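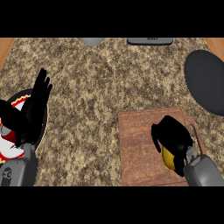
Figure 3. Simulated prep bench at the Brenness site, with the right hand holding a yellow item over the cutting board and the left hand open at a round plate.

4.2 Changes to bench work

The Brenness kitchen was modelled in simulation before any equipment was installed. The layout in Figure 3 keeps the cutting board on the right and a round plate on the left, with bare countertop between the two arms. Staff were shown this view during interviews and asked which parts of their shift it would alter.

Of the 13 kitchen staff interviewed, seven named plating as the task they expected to hand over first. Cutting was named less often. Several cooks said they judge ripeness by feel while they cut, and doubted that a supervisor at a screen could do the same. Renato Gaete, who runs the morning shift, raised a different point: the person at the bench now also answers questions from the floor, and that duty had not been assigned to anyone in the plan.

We logged 435 manual interventions in the simulated trials. Most were corrections to grasp position, made by cooks after a short training session - in September, before the roster was redrawn. The work of correcting was rated as less tiring than prep but harder to leave for a break.

Two job descriptions were rewritten as a result. Both add monitoring duties, and neither changes the pay grade, a matter still under discussion when the interviews closed. Section 4.3 deals with the roster.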